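ok so I've been asked to look after the table for the January open house at Sevham, and I have opinions about tablecloths now. thread, I guess

Catrin Lloyd is lending us her little brown dish. If you came to the fall one you'll remember it, it fits in your palm and everyone wants to know if it's an oil lamp. She says it's a dish. Mattes says it's a lamp. I say salt!

Anyway she wants it shown with a plain pale bowl next to it and nothing else fancy, and I love that, because last year we had so much stuff out you couldn't find anywhere to set down a coffee (I ended up holding mine for the entire afternoon)

The cloth is the off-white one from the hall closet. I paid four dollars for it at the thrift store in Drarkcombe and I was SO smug about it. Heavy, drapes nicely, hides the table edge if you pull it far enough forward

What I did not think about is that off-white shows every crumb on earth. I've shaken it out the back door. I've gone over it with the lint roller. There are still specks

And there are stains. Efa thinks tea. I think it came with at least one of them and I was too thrilled about the price to look
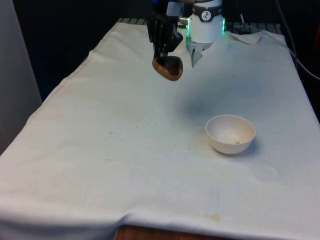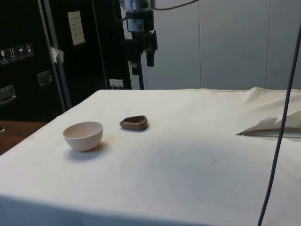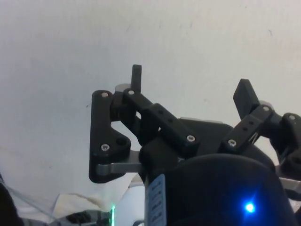
So my question for the laundry people: do I soak the whole thing or just spot clean? It's thick and I'm scared of it shrinking. If it comes out shorter I lose the overhang in front and then we're looking at bare table edge, and I was really counting on that overhang

Arwel Parri has already told me to use white vinegar. Arwel would use white vinegar on a broken leg. I'm still probably going to try it, on a corner first

Mali Gough says skip all of it and buy a new one from Palumbo, they have a linen blend. I looked. I'm not spending that on something people are going to set cookies on (sorry Mali, it IS gorgeous)

Other thing, wrinkles. I can get the middle to lie flat but then it all bunches up toward the back corner and I go around and fix that and the front goes crooked. I spent my whole lunch walking laps around this table

Somebody suggested clips underneath. Do tablecloth clips work on a thick cloth or do they just ping off across the room? asking before I order the big pack

Also can we talk about the wall. I always thought it was white and then I put white-ish things near it and now it's gray. Scuffs too. Efa wants to repaint before the open house and I said absolutely not, we have a guest list of 200 and I haven't written a single label

Paint color on the can in the basement says Nukstead 3485, if anyone local has a bit left over I'd take it for touch-ups. Just touch-ups!! Efa, do not read this as a yes

Back to the dish. I keep going back and forth on where it goes. Right beside the bowl it looks like a set and people assume they belong together. A little farther back and off to one side, it gets its own shadow and you notice the shape more. I like it farther back

Catrin likes it in front so kids can see it. She's right that kids go straight for it. She's also the one who made me promise nobody under ten would pick it up, so I don't know how she wants me to square that

Oh and someone always asks what the bowl is for. It's a bowl! You can put things in it. Last time it had walnuts in it by the end of the day and I never found out who brought walnuts

Update for the people in my replies: cold water first, then the vinegar, no hot wash, dry it flat. Thank you, that's four of you saying the same thing, so I'm going with it

It's in the tub now. The water is already kind of beige, and I don't love what that says about the last owner or about me

Labels tonight. If Catrin and Mattes haven't settled dish versus lamp by the time I sit down I'm writing "small brown vessel" and they can both be mad at me

If you have clips I can borrow, I'm at the hall until six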